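Catriona Matheson
16th October

Okay friends, I promised a thread on the house rules we use at Pretwood before a home robot gets to drive itself through a room, even a simulated one. Get some tea, I do go on a bit!

First rule: walk the route in the simulator before you write a single test. Look at how much floor is left between the furniture and the wall, and write down where the doors are and whether they're shut.

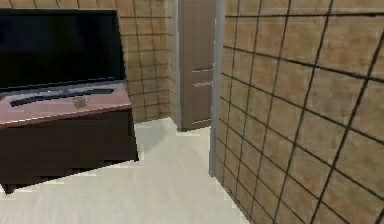 Natália Cunha: We add a stop point before every closed door, and the run doesn't continue until the log says why. Saved us so much arguing.

Oh, I love that, Natália, and I'm stealing it for the June revision. Our own version just says "slow down near doors," and everybody reads slow differently.

2/ Keep your distance from tall things. We ask for 16 inches of clearance on the first pass, and you only tighten it after 7 clean runs in a row (yes, in a row, I know, I'm sorry). Busy surfaces get extra runs, with lettering and stickers and all that. 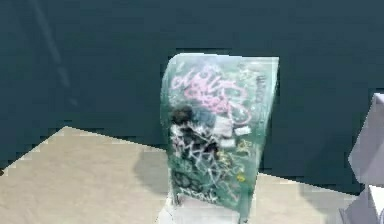
3/ Small stuff counts! Doorstops, door handles, anything hanging over the edge of a shelf. Put each one on the hazard sheet by name, even if the planner seems perfectly happy with it. A wide open carpet makes people relax, and then they skip the corners.
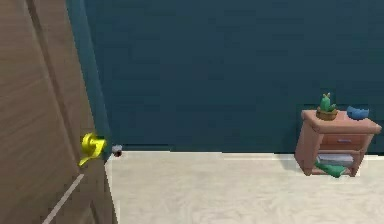
FILED UNDER: Home robots, Safe practice

4/ Last one for tonight. Whoever wrote the test doesn't sign it off. Swap with a colleague, buy them a muffin, and let them be picky. I'll post our blank hazard sheet tomorrow once I've fixed the typos.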